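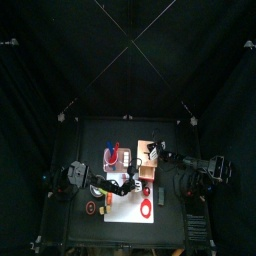

Nodlow is a small robotics workshop, and twice a year we open the doors and let people in to see what we get up to. Our main bench is the one visitors head for first. It has two arms, black cloth walls and a black tabletop, and on it we put the sort of things you'd find in a kitchen drawer or a toy box: a clear cup with a couple of utensils in it, a little wooden box with a drawer, a yellow block, a sheet of paper with a red ring printed on it. Children get the idea straight away. They want to know whether the arms can open the drawer and put something inside (ask us on the day, and we'll have a go!).

Who we are

Tõnu Pētersons started Nodlow in a rented room above a bicycle shop, with one second-hand arm and a great deal of patience. We have since moved downstairs and next door, into the old Kuusk printing works, where there's enough floor for four benches and a proper kettle. Most of us came from somewhere else first. We have a former watchmaker, two people who used to teach maths, and Tõnu himself, who mended lifts for years and still can't walk past one without listening to it.

What we do

We teach pairs of arms to handle small everyday objects. Picking up a block is a good morning's work. Getting one arm to steady a box while the other deals with its drawer can take us weeks, and we love it. The software we use to keep both arms in step is our own and is called Risonano. Version 600 was the first one we were happy to show to strangers, and we're now on 904, so you can tell we fiddle with it a lot.

Open days

Our July open day is the big one. Last time 700 people came through the door, and we ran out of biscuits before lunch. You can stand right beside the benches, talk to whoever is working there and suggest the next thing for the arms to try. Bring an object from home if you like, as long as it fits in your hand and you don't mind it being dropped! The demonstration at the Kuusk bench starts on the hour and lasts as long as people keep asking questions.

School visits run all through term. We take groups of up to 100, split between the benches, and teachers can borrow our Gonder kit afterwards, a box of parts and cards for building a simple gripper in class. There's no charge for either.

To arrange a visit, ring the workshop or drop in and ask for Tõnu. The entrance is through the yard, by the green door, and the bell does work if you press it hard.

Page last updated 19 December 2020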